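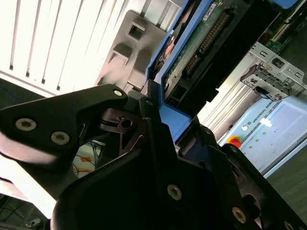 A hard drive in its blue caddy.

Filed under: Help and Advice > Looking After Your Family Archive

Frequently asked questions about scanning, storing and sharing old family photographs

We get a good many letters and emails at the Branescombe Family History Group, and a fair share of them come from people who have just inherited a cupboard full of photographs and don't know where to begin. Reiko Hayashi and I have gathered the ones that come up most often and tried to answer them properly. Do forgive us if we wander a bit, as we're both very fond of the subject! — Emerson Quintana

I have several boxes of loose photographs. Where on earth do I start?

With a cup of tea and a clear table, and please don't start with the scanner. The temptation is to plug everything in on the first evening and work through from the top of the box, and then a month later you find you have four hundred pictures called "scan" and no idea which aunt is which. Spend the first session or two just sorting. I go by family branch first and then very loosely by decade, and anything I can't place goes in a separate pile which I try not to look at too often.

If the box came to you in some kind of order, even a funny one, make a note of it before you disturb anything. My grandmother kept hers by who she was speaking to at the time, which told us a great deal once we had worked it out.

Should I take the photographs out of the old albums?

Only if they come willingly. Pictures held in with paper corners will usually slip out and go back again quite happily. Those stuck down with glue are best scanned on the page, and you lose very little by doing it that way. The ones that cause real heartache are the sticky albums with a clear film over each page, which were so popular in the seventies. The glue yellows and grips harder every year. Reiko has had good luck sliding a length of plain dental floss behind the print with a very gentle sawing motion, but she practises on a picture of somebody's caravan before she goes near a wedding.

If a print starts to curl or crackle, stop and scan it where it is. And do scan or photograph the complete page as well, with all its captions, before you take a single thing off it. The handwriting is part of the story.

What sort of scanner do I need?

An ordinary flatbed will do nicely for prints. Please don't feed old photographs through the sort of machine that pulls paper in at one end and drops it out at the other, however quick it looks. For slides and negatives you want a flatbed with a light in the lid, or else a small film scanner. We keep one of each at our rooms in Gotier Lane and members may book either of them for an afternoon. Bring a soft brush for the dust, as ours seems to walk off.

What settings should I use?

People worry about this far more than they need to. For a normal print, 300 dots per inch is fine for looking at on a screen or printing again at the same size, and 600 gives you room to enlarge. Tiny prints, the ones no bigger than a matchbox, deserve 1200. Scan in colour even when the picture is black and white, as the brown and cream tones are lovely and you can always take them away later.

Save your main copy as a TIFF if you have the space, and make smaller JPEG copies for emailing to cousins. If TIFFs are too much bother then a JPEG at the highest quality is a perfectly respectable second best, and far better than giving up.

Should I tidy up the scratches and fading?

On a copy, with pleasure. Never on the only version. I spent one whole December cleaning up a picture of my great-uncle outside his shop and very proudly removed a smudge above the door, and it was Reiko who pointed out that the smudge had been the house number. Luckily the untouched scan was still there. Keep your originals in a folder called "Originals — do not edit" and do as it tells you.

How should I name the files?

Put the year first, then the surname, then a few words about the picture, so that everything lines up by date without any help from you. Something like 1934-Pradeck-picnic-by-river works very well. If you only know the decade, write 193x. If you don't know at all, write "undated" and move on, and don't guess. A guess in a file name turns into a fact remarkably quickly, and we have one poor lady in our own collection who was married in three different years.

Where should I keep the scans?

In more than one place! If you take only one thing from this page, let it be that. The usual advice is three copies, on two different kinds of storage, with one of them in another building, and I've never come across anything more sensible. In practice that might be your computer, an external hard drive in the sideboard, and either an online account or a second drive at your sister's house. A swap at Christmas is a very pleasant way of keeping the far-off copy up to date.

Hard drives do wear out, even ones that sit in a drawer. Plug each one in a couple of times a year, open a handful of pictures to be sure they look right, and plan to move everything to a new drive every few years. Stick a label on it with the date you bought it. Memory sticks are handy for carrying pictures to a family lunch, but please don't make one your only copy.

Can I throw the prints away once they're scanned?

Oh, please don't. I know how much room they take up. But a print will sit quietly in a box and still be a picture when your grandchildren lift the lid, and it needs no password. If you really can't house them, offer them round the family first, and then to your local record office, who may be glad of anything showing streets, shops, schools or people at work.

What should I store the prints in?

Boxes and sleeves sold as acid-free, and somewhere you would be comfortable yourself. That rules out the loft, which bakes and freezes by turns, and the garage, and the cupboard by the boiler. Under the spare bed is very good. Take off rubber bands and paper clips, and if you want to write on the back of a print use a soft pencil, lightly, near the edge. Biro presses through to the front and felt pen will often come off on the neighbouring picture.

Nobody is left who can tell me who these people are. Is it hopeless?

Not at all, though it can be slow. Look at the back for a photographer's stamp, as studios moved premises often enough that an address can narrow things down to a few years. Sleeves, hats and hemlines help too. Send copies to the most distant cousins you can find, who often have the very same print with the names written on it. The Kaneko branch of Reiko's family had a studio portrait that had been a mystery for 70 years, and the answer came back from a second cousin within the week, along with a recipe for plum cake.

Our identification table runs at every open afternoon. Bring copies and leave the originals safely at home.

May I put family photographs on the internet?

For very old pictures of people long gone, there is rarely any upset, although the copyright in a studio portrait may have belonged to the photographer and it is worth reading up before you publish anything widely. Where living people are shown, ask them first, and be especially careful with pictures of children and with anything that gives away a full birth date or a home address. Some relations would simply rather not be seen in their 1982 swimming costume, and I think we should respect that.

Can the Group do my scanning for me?

We can help with small batches. Members may leave up to 12 prints at a time, and we ask for a donation of £6 towards running costs. We usually have them back to you in 10 days, a little longer over the summer. For anything bigger we would much sooner teach you to do it yourself, as you'll know at a glance which pictures matter and we won't.

I have a question that isn't here.

Do write in, or come and find one of us at an open afternoon. Reiko is the person to ask about slides, negatives and anything stuck to anything else, and I'm happy to talk about naming and filing for as long as you can bear it.

Page last updated 6/26/18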